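Clear Your Counters: Notes for the Pantry Talk
Community room at the Leung Library, August, doors at 6:30 p.m.

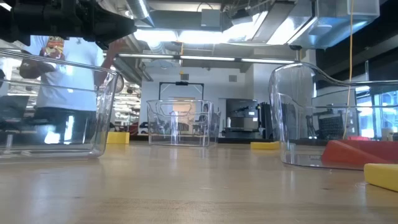
Start with the oatmeal story, and don't rush it. I bought oatmeal while I owned oatmeal. Then I did it again! When I finally pulled everything out onto the kitchen floor I had enough to feed a summer camp, and one of the canisters had a best-by date from two apartments ago. Wait for the laugh, then ask for hands: who has bought a spice this year that was already sitting in the back of the cabinet? (Every hand goes up. Mine too.)

So tonight is about pantries. Regular ones, the kind with a door that sticks and a shelf you need a chair to reach. I'm not a decorator and my jars don't match. What I have is a system I can keep up when I'm tired, and it's the only one that has lasted more than a season at my house.

Part one: pull it all out

Tell them to do it in one go, on a morning with nothing else planned. I know, I know. But the half-shelf method never worked for me, I just moved the cans from the half I was cleaning to the half I wasn't.

Sort by how you cook and forget what the label says. My coconut milk lives with the rice, since they always end up in the same pot. Peanut butter goes with the bread stuff. If you bake twice a year, all of the baking can go up high in one tub and you can stop looking at it.

(Slow down here, people write this part down.)

Expired food: the date on a box of crackers is mostly about how good it tastes. Baby formula is different, follow that one to the letter. Any can that's bulging or leaking goes out, no tasting, no sniffing. Unopened food that's still in date can go to a pantry drive, but call first and ask what they take. The one on Pralten Street won't take glass, and I found that out with a full trunk.

Part two: the money bit

I kept my grocery receipts in a shoebox for a year, and then I went through with a highlighter and marked everything I'd bought while I already had it at home. It came to $1,107. Pause. Let them groan. That's a plane ticket! I spent it on cumin and spaghetti!

Somebody will ask if that's counting stuff I used up later. Yes, it is, and some of it did get eaten. A lot of it went stale first, though, or got shoved behind something, and I don't have a clean split between the two. Say so and move on.

Part three: containers, but last

This is where I get worked up, so keep an eye on the clock. Please don't buy containers first. I did that. I came home from the Urkura outlet with a whole cart of bins, and most of them were two inches too deep for my shelf, so the door wouldn't close. Measure the shelf front to back, measure the height, write it on your hand if you have to.

Things I like:

- See-through anything. If I can't see the lentils, I don't own lentils.
- Straight sides over slanted ones, because you lose so much room at the bottom with the slanted kind.
- Wide mouths for flour and sugar, so a measuring cup fits without a snowstorm.
- Masking tape and a marker. I bought a label maker and used it for 2 weeks.

Things I quit: turntables for tall bottles (they go flying), baskets with holes for anything in small packets, and decanting cereal. The kids finish the box before I can find the lid.

Cut the cooking instructions off the package and tape them to the back of the container. I skipped this for years and guessed at couscous every single time.

Part four: keeping it going

Twenty minutes, the night before the big shop. Set the kitchen timer. Older things slide forward, new things go in behind, and I write the list standing right there with the door open. When the timer rings I stop, even if the top shelf looks like a yard sale.

I also keep an "eat me" basket at eye level with the odds and ends. Half a bag of noodles, the last can of chickpeas, the weird jam from Hodov Market. Dinner once a week has to start with something from the basket. We've had some strange dinners. The jam was great on pork chops!

Questions that always come up:

Moths. Freeze new flour for a few days, then store it sealed. If they're already in there, throw out anything open and wipe the shelf corners and the little peg holes.

Small kitchens. Use the inside of the door, and look under the bed for the bulk rice. I'm serious about the bed.

Roommates. One shelf each, one shared, tape on the edge.

Mention the handout by the door, and remind them the room has to be empty by 8:00. Take the tape and the marker home this time.

Contact the speaker | All rights reserved | Back to top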